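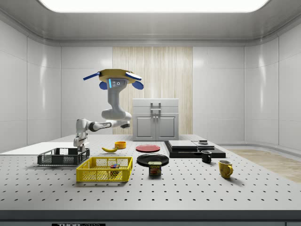 Kitchen chores practice table, rendered in simulation.

Can a robot do my dishes yet? Your questions, answered

Last updated: 2 July 2025

So, can I buy a robot that tidies the kitchen?

We get this one more than any other at Turneo, and I wish I could give you a happier answer! Not yet, at least not one we'd tell our own families to buy. A vacuum that trundles around the floor is one thing, but a counter with a banana, a couple of plates and two mugs on it is a much bigger ask.

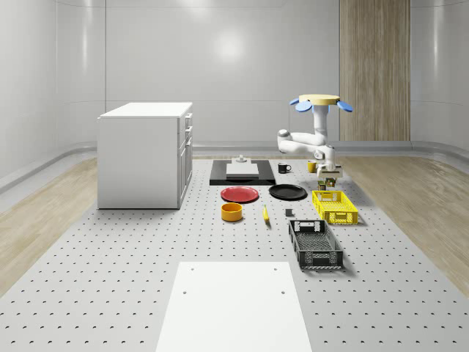

A banana bruises, a plate lies so flat there's hardly an edge to get hold of, and a mug really wants to be picked up with some thought about where the handle is. You and I sort all that out without noticing (usually while talking on the phone).

Why do you practice on a computer first?

Mostly for the sake of our crockery. In simulation we can run the same small job 538 times and put everything back with a click. Our Niltville shop then tries the best 13 or so for real. 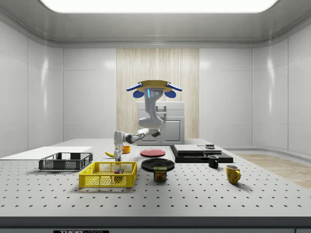

Which chore is closest to ready?

Putting things in baskets, I'd say. You have one object, one wide opening, and it doesn't matter much which way up the thing lands. Toys, blocks, puzzle cubes, that sort of job.

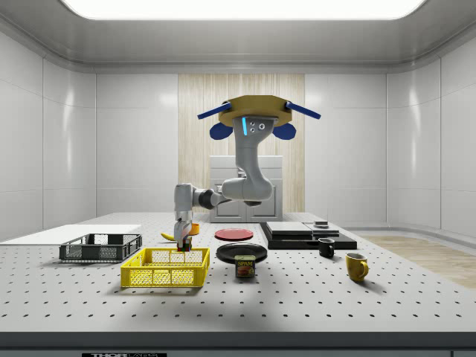

Stacking plates is harder, and wiping up a spill is harder still, so please hang on to your dishcloth for now.

Is it any different on a shop floor?

Somewhat easier, yes, as the parts tend to arrive in the same place every time. Kitchens don't offer that, mine least of all. We hope to say more in November.

Related questions
Jukex or Tiwari: which gripper suits small parts?
Will a robot ever fold my laundry?
How we pick our test objects

Contact: Tyson Beaulieu, Turneo, Niltville | © Turneo | Back to top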